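Log rotation and disk space: frequently asked questions

Jump to: The basics – Setting up a rotation – Compression – When things go wrong – Shipping logs elsewhere

The basics

What is log rotation?
Every service you run writes down what it's doing, and those files only ever grow. Rotation means closing the current file, giving it a new name, starting a fresh one, and deleting the oldest when you have enough of them. That's the whole idea, and once you've set it up on one server you'll want it on all of them!

Do I need it on a small server?
Small servers need it most. A box with a 12 GB disk can fill up over a weekend if one chatty service gets stuck retrying a connection. When the disk is full, databases refuse writes, mail stops moving, and sometimes you can't even log in to clean up.

Isn't this done for me?
Partly. Most Linux distributions come with logrotate installed and a daily job for the system logs. Your own applications are a different story, and so is anything you put under /opt or a home directory. Look in /etc/logrotate.d and see which names are missing.

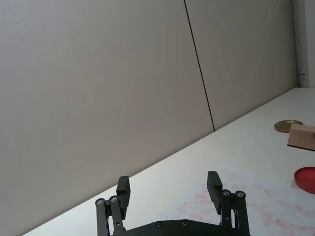 Zhuoran Jia wrote in to add that it's worth running du on /var/log before touching any config, sorted by size, so you know which service you're really fighting. On the Jasthorpe web server it was a debug log left over from a migration, and it took up almost the entire partition.

Setting up a rotation

What does a basic config look like?
A file in /etc/logrotate.d, usually named after the service. Ours for Jurkar (the little job queue we use all over the place) goes like this:

/var/log/jurkar/*.log {
 weekly
 rotate 5
 compress
 delaycompress
 missingok
 notifempty
}

So: once a week, keep 5 old files, compress them, don't complain if there's no log at all, and skip empty ones.

Should I rotate by time or by size?
Time is easier to read later, because you know which week you're looking at. Size is safer on a tight disk. You can have a bit of both with maxsize, which rotates early if the file gets too big before its turn comes up. Keep in mind that logrotate only checks when it runs, so a size limit with a daily run can still be overshot by a lot. Move it to hourly for the noisy services.

How do I test without breaking anything?
Run logrotate -d followed by the path to your config. It prints what it would do and touches nothing. I love this flag. When you're happy, -f forces a real rotation so you can see the result right away – do that on a quiet afternoon, please, and not at 5 p.m. on release day.
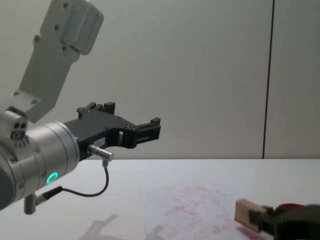

Adoración Barroso asks whether the debug run also updates the state file, as she had a config that looked fine in testing and then did nothing that night. It doesn't. Her rotation was skipped because logrotate had never seen that log before; with a time-based schedule, the first normal run may just record the date and wait for the next period.

Compression

Why is the newest old log not compressed?
That's delaycompress. Some programs keep writing to the old file for a little while after it has been renamed, and compressing it under them loses lines. Leave it on unless you're sure your service reopens its log promptly.

How do I search compressed logs?
With zgrep, zcat and zless! They work just like the versions you already know and save you from unpacking anything.
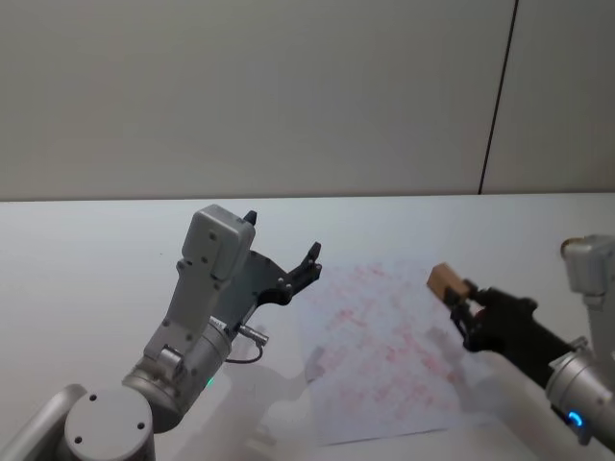 How much space does gzip save on logs?
Plenty, as a rule, since log lines repeat themselves so much. Plain access logs shrink best, and logs full of random tokens or encoded data shrink least. Try it on one of your own files before you plan a disk around it.

Can I use something other than gzip?
Sure. Set compresscmd to the full path of the tool, then compressext for the file ending, and uncompresscmd if you use the mail option. We moved Sultuditz over to zstd in February and the nightly run got noticeably lighter.

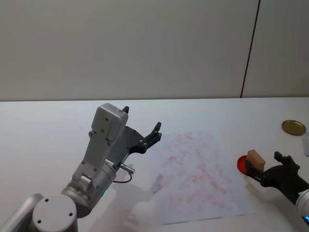
When things go wrong

I deleted a huge log and the disk is still full. Why?
Some process still has the file open, so the space isn't given back. Run lsof +L1 to find it, then restart or reload that service.

My app keeps writing to the renamed file.
It needs to be told to reopen its log. Put a reload command in a postrotate block. If the app has no such feature, use copytruncate, but know that a few lines can go missing between the copy and the truncate.

Logrotate says the parent directory has insecure permissions.
The directory is writable by a group other than root, or by everyone. Fix the permissions, or add a su line with the right user and group.

Shipping logs elsewhere

Do I still need rotation if I send everything to Meng?
Yes, keep it. Your log collector reads local files, and those files still grow. You can keep fewer of them, though – 2 is plenty on most of our machines, and 4 on the ones that lose their network now and then.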